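Evening, tea drunk, feet up

Rain since breakfast, the sideways sort you only get at Fliscombe, so the walk was off and I gave the whole day to the toys instead. I've been meaning to go through the play kitchen things since May and I keep finding something better to do. Well, there was nothing better to do today. Even Sultana wouldn't go out, she took one look through the cat flap and went back up to the airing cupboard in a huff.

I'd forgotten how much of it there is! Half came from the toy library at Stistthorpe when they closed, and the other half has drifted in over the years from jumble sales and the charity shop on the corner, and I don't think I've ever written down which is which. I did try a list this morning. It got as far as 22 and then the phone went, and when I came back I couldn't tell what I'd already put on it, so I made toast and decided lists were for people with drier weather.

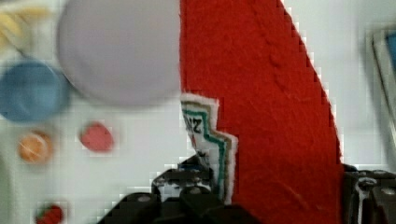
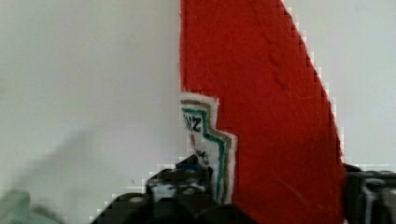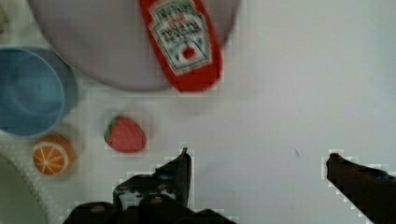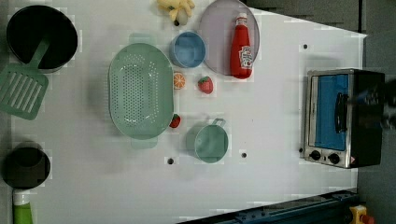 I do love a pretend kitchen. I had one as a child that was really a cardboard box with the rings drawn on in crayon, and I cooked on it for what felt like years, mostly soup made of buttons. My mother ate all of it very politely. What I never had was proper pretend groceries, the sort that look like something out of your own cupboard, and I think that's why I'm so soft on the red ketchup with its white label. It's the thing a child would know straight away, I'm sure of it, long before they'd look twice at the mint-green colander (which I like very much, but who aged four wants a colander?). It looks well on the lavender plate, too. I have decided it stays, whatever else goes.

And something does have to go, that's the trouble. The box I keep it all in holds 30 litres, it says so on the bottom, and the lid hasn't shut properly since Easter. I've been putting a cookery book on top to hold it down. So this afternoon I got strict and tried to make two piles, one for keeping and one for the church table, and the church pile had nothing in it for ages. I'd pick a thing up, think of a meal it would be needed for, and put it back with the others. You can't have breakfast without the banana bunch. You can't do strawberries without a bowl to put them in. The toaster oven takes up more room than anything, but it's got a door and knobs, and a door and knobs will keep a small person busy for a whole wet afternoon, so that was never going to the church either.

In the end I went and found a second box. There's a Gidley one in the loft that had the Christmas lights in it, good and deep with handles that don't bite, and the lights can perfectly well live in a carrier bag until December. Cookware in one and food in the other is the plan. I don't know which side the plate and the bowl should go. Cookware, I suppose, though they're no use without the food. I went back and forth on that for far longer than a grown woman should and then had a biscuit.

While I was up there I found the old play shop till, the one with the drawer that pings. I'd thought it had gone in the move! One of the keys sticks, and there's a price still showing in the little window, 545, which must be pence because nobody was ever charged that many pounds for a plastic egg. Or perhaps they were, my nieces drove a hard bargain. There was a bag of cardboard coins with it, meant to be 200 of them according to the packet, and I'm not checking. It can all go in with the food.

Must remember: labels for both boxes, and a new pen, as mine gave up halfway through the word "saucepans". Also ask at the shop whether they ever get tea towels in a small size, because you can't have all that washing-up and nothing to dry it with. I could hem some from the old check curtains if I got the machine out. I've said that about the curtains before.

Soup for supper, the real sort, leek and potato, and a bit of the cheese that wanted using. It's still raining and the gutter over the back door is dripping again. Sultana has come down at last and is sitting in the Gidley box, so the food will have to wait for the morning.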